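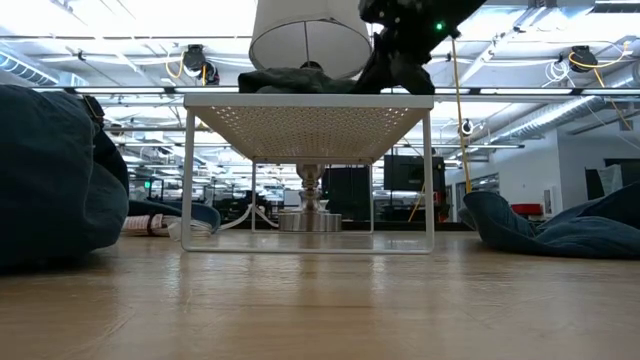
Lamp and side table.

Gamen 5 review: the layout app I keep going back to (with complaints)

Posted 17 Jun 2026

Quick one between jobs. Few people asked what I moved to for menus and small brand stuff after I dropped my old subscription, so. It's Gamen. Been on version 5 since March, paid for it myself, nobody sent me a code.

What it is: page layout plus a pretty decent vector editor in one window. Made by a small company called Clandmont. Desktop only. One-time price, 300 dollars, and that includes the type tools, which used to be a separate add-on and annoyed everyone. Updates inside the version are free. No word on what the jump to the next version costs.

Who I am: one-person studio, mostly restaurants, a bakery, a dentist who pays faster than all of them. Logos, menus, window lettering, table cards, the odd ad for a local paper. Not packaging, not books over a hundred pages. If that's you, read somebody else's review.

Type first, it's why I bought it.

The outline tools are good. Really good. I draw lettering on paper, scan, then trace by hand, and the pen tool here is the first one in years that doesn't fight me. Hold shift and the handles lock to the angle of the last curve. Pull a point and the stroke either side stays smooth without turning into a noodle. I did a script wordmark for a seafood place last month (sign painter's brush kind of thing, big swash under the whole name) and the whole trace took an afternoon. Old app would have been two days and a headache.

Kerning is fine. The auto kerning is a bit tight on caps, so I turn it off for logos and do it by eye. Which you should be doing anyway.

OpenType panel is a mess though. Alternates show up in a tiny strip you have to scroll sideways, no search, no way to make the previews bigger. Try finding the right ampersand in a font with a lot of swashes. I gave up and keep a printed sheet for the three fonts I use most.

Color. The swatch system is called Grube for some reason, and it gets its own menu. You build a palette, name it, and every file in the project points at that one palette. Change the red once and the menu, the cards, the window vinyl and the ad all change. Love this. Client calls and says the red is "too tomato," I fix it in one place, re-export, done before they've hung up.

Where it falls over is spot colors. You can pick them fine, but if a spot has a tint on it and you put it under a transparent object, the export turns it to process without telling you. No warning at all. My printer caught it, I didn't. Cost me a morning and some pride. Clandmont says they know. So check your separations, every time, even on a business card.

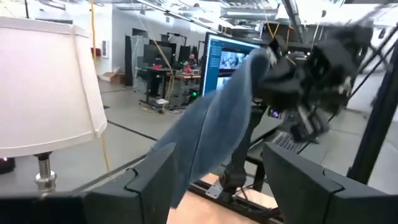 Menus, then. The thing I do most and the thing I was most worried about.

Tables in Gamen are proper tables, not text frames pretending. Dish, description, price, and you can link the lot to a spreadsheet. Restaurant sends the new prices, I drop the file in, hit refresh, prices update and the styling stays put. Works with plain comma files too. It does choke on merged cells, so tell the client not to merge cells. They will merge cells.

Accents and so on come through clean. I had a menu with Italian, a bit of Latvian and a dessert in French, no broken characters anywhere. Leader dots are adjustable, spacing and size and all. Small thing, made me very happy.

What I don't like is the way it handles overflow. Text runs out of the frame and you get a little gray triangle in the corner, and it's the same gray as the guides. Missed it twice. Once was a proof with no desserts on it. Make it red, please, somebody.

Speed: good on normal stuff. I opened a monster, a wall graphic with 4,000 little drawn olives for a deli, and it did slow down, but it didn't crash. Zooming got jerky, selecting was a pain. Turn off live shadows and it's usable. Saved fine. In seven days of poking at that file I lost nothing, and the autosave copies are dated and easy to find, in a normal folder you can see.

Export: PDF is solid apart from the spot thing above. SVG is cleaner than I expected, the web guy stopped complaining. PNG export still makes you type the size every single time, it doesn't remember the last one. Why.

There's a mockup thing included, Zurorura. Puts your logo on a cup, a bag, an awning. Clients love it, I'm lukewarm. The awnings are ok. The cups all look like they come from the same cup. You can add your own photos as templates, and that's where it gets useful, I shot my clients' real windows and doors and now the mockups look like their street and not some made up one. Takes a while to set the corners. Worth it for a client you'll keep.

Learning it: a weekend if you've come from any of the big ones. Shortcuts can be remapped, there's a ready made set that copies most of what your hands know already. The manual is a long web page, well written, no videos. I like that, you might not.

Support. I wrote twice. First time an answer the next day from someone called Zane Eglītis, with a fixed file attached and a note on what I'd done wrong (my fault, nested styles, long story). Second time was the spot color bug and it took over a week and the answer was basically "yes." So, mixed.

Also worth knowing:

The licence check wants you online once a month. Bit much for a paid-up app.

Two machines per license, laptop and desktop. Fine for me.

It opens old files from other apps through an import filter, and text comes in ok but styles need cleaning up. Don't plan to move a whole archive over. I keep the old stuff as PDFs and rebuild when a client comes back for a reprint.

Dark mode is too dark. Panel labels dissapear. I use the light one.

No real-time sharing. Comments have to go through PDF like it's the old days. My clients mostly send a photo of a printout with pen on it, so no great loss here, but for a team of more then two I'd look elsewhere.

Would I buy it again, yes. For lettering and menus it's the best money I spent this year, and not having a bill every month is nice when January is slow. Four stars out of five. The missing one is spot colors, and I'll put it back when they fix the export.

Comments are open, if anyone's found a way to make that glyph strip bigger please tell me. Back to the dentist.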